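Sorting out the play kitchen at Mirnen this week. Posting notes as I go, mostly so I can find them again.

Stock list as of September: 128 pieces. Stock on the shelf: 111. The missing ones are mostly small fruit and cutlery. The fruit rolls, the cutlery goes home in pockets.

Rule for the new layout — anything that goes on the table has to have a fixed spot when it isn't being played with. Large plate at the back, fruit near it, oval drainer toward the front.

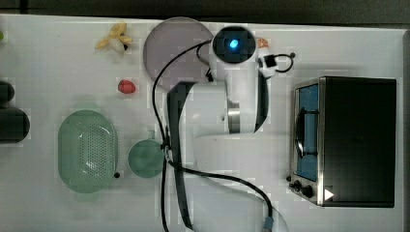

Plates first. The old set was 68 pieces from three suppliers and none of it stacked. Replaced it with a Wivent set in muted colors. It stacks, and the rims don't catch on each other.

Downside of muted colors: a pale plate on a white table is hard to pick out at cleanup. Bright food on a pale plate is easy. I can live with that.

Drainers. I wanted the perforated kind because crumbs and sand fall through. They also get used as trays, beds and boats, so they need to survive being stood on. The previous model cracked along the holes at 74 days. I logged it.

Condiment bottles get a separate note. They are the most argued-over item in the kitchen. We had one, now there are two, and the second lives in the cupboard until the first disappears.

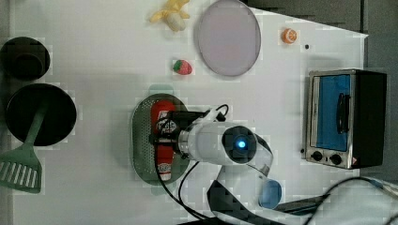 Storage is an Ametepe drawer unit, shallow drawers, one category per drawer. Deep bins don't work for small parts. Everything under two inches ends up at the bottom and gets counted as lost.

Labels are on the drawer fronts and again inside, because the front ones get peeled. Matte stock, wide tape over the top.

Bread and vegetables are still in the old bin. I need four more dividers and Hustamum is out of that size.

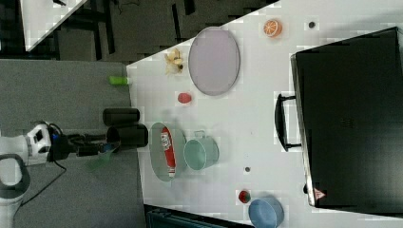

Cleanup order, current version: floor, then fruit, then plates, then drainer. Floor goes first for a reason. There's a small bright green piece on the carpet right beside the table, and that's the usual place for strays. The peeled banana can stay by the big plate until the fruit drawer is open.

Next recount is October 21, 2021. Will post the number, whatever it is.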